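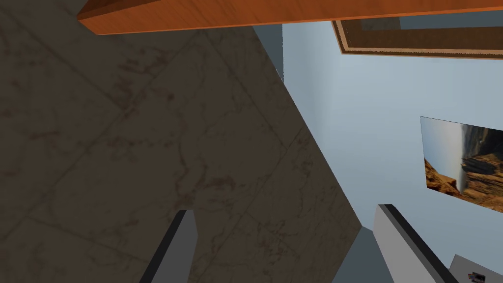

How to Clean and Seal a Marble Tile Floor

Marble tile marks easily and does not forgive the wrong cleaner. Most of the dull patches people ask us about come from vinegar, bathroom spray or a gritty mop, and most of them could have been avoided with plain water and a neutral soap. The steps below cover a polished or honed marble tile floor indoors. They also work for marble thresholds, hearths and window sills. They do not cover outdoor paving.

Allow a day for cleaning and drying, and a second day for the sealer.

What you will need

Soft broom or dust mop
Vacuum with a hard floor head (beater bar off)
Two buckets
Two flat mops with washable microfiber pads
pH-neutral stone soap
Soft nylon brush, old toothbrush size
Penetrating stone sealer
Lint-free cloths, more than you think
Painter's tape
Nitrile gloves

Do not use vinegar, lemon, toilet cleaner, lime remover, scouring powder or anything sold for soap scum. All of these either etch marble or scratch it. Bleach will not etch the way acid does, but it can dull a polish over time and it is hard on colored grout.

Test the floor first

Before buying sealer, find out whether the floor needs it. Put a tablespoon of water on a clean tile somewhere out of the way, and another on a grout line. Leave both for 15 minutes and wipe them up. If the stone has gone darker under the water, it is absorbing and the old sealer has worn off. If it looks the same, the tile does not need sealing yet. Grout usually fails before the stone does, so you may find that only the joints need work.

Do the test in more than one place. The walkway from the door to the sink will often fail when the corner behind the door is fine. On dark marble the change can be hard to see, so crouch down and look across the tile toward a window.

Step 1. Clear and dust the floor

Move everything you can. Sweep or dust mop the whole floor, then vacuum along the walls and into the corners. Grit is what scratches polished stone, and wet mopping a gritty floor just pushes it around.

If you have wood trim, a plank threshold or a baseboard that meets the tile, run painter's tape along the bottom of it now. Stone soap will not hurt finished wood, but sealer can leave a haze on it that is slow to get off.

Step 2. Wash

Fill one bucket with warm water and stone soap, mixed as the label says. More soap is not better. Extra soap stays behind as a film, and the film collects dirt. Fill the second bucket with clean water.

Wash a small section at a time, starting at the wall farthest from the door. Wring the mop until it no longer drips. Go over the section with the soapy mop, then go over it again with the rinse mop before you move on. Change the rinse water as soon as it looks cloudy.

Step 3. Clean the grout

Dip the nylon brush in the soapy water and scrub along the joints with short strokes. Wipe up the dirty water with a cloth as you go, or it will dry on the face of the tile. Very thin joints can be done with the edge of a folded cloth.

If a joint is crumbling or missing, stop and repair it before you seal. Water that gets under a tile will find its way up through the stone as a dark patch.

Step 4. Deal with stains

Oil and food stains can be drawn out with a poultice. Mix baking soda and water to a thick paste, spread it over the stain, cover it with plastic wrap and tape down the edges. Leave it for 24 hours. Take the plastic off, let the paste dry fully, then lift it with a plastic scraper and rinse. Old stains often need two or three rounds.

Rust is harder. Felicja Jasińska, who restored floors before she joined us, advises against home rust removers on any marble, as most of them contain acid. Call a stone restorer.

Etch marks are a different thing from stains. They look like pale or dull rings, usually in the shape of a glass or a splash. Cleaning will not shift them and neither will a poultice. Light ones on a polished floor can be buffed with marble polishing powder and a damp felt pad. Deep ones need to be rehoned.

Step 5. Let it dry

Leave the floor overnight with a window open or a fan running. The stone has to be dry all the way through, or the sealer will turn cloudy.

Step 6. Seal

Open the windows and put your gloves on. Try the sealer on one tile first and let it cure, as some products deepen the color.

Pour a little sealer onto a cloth or clean flat pad and spread it thinly and evenly. Work back toward the door. Let it stand for the time on the label, often 5 to 10 minutes, and then buff off everything left on the surface with a dry cloth. Any sealer that dries on top will leave streaks. If that happens, wet a cloth with fresh sealer, rub the streak until it softens, and buff it dry right away.

Stay off the floor until the label says it is ready for foot traffic. Keep water off it for a full day.

Looking after it

Dust mop every couple of days and wash when it looks dirty. Put a mat at each outside door. Fit felt pads to chair legs, and replace them when they pick up grit. Wipe up wine, juice, coffee and tomato sauce at once. Repeat the water test once a year and seal again only if it fails.

Written by Mared Landeg. Last updated 11 December 2018.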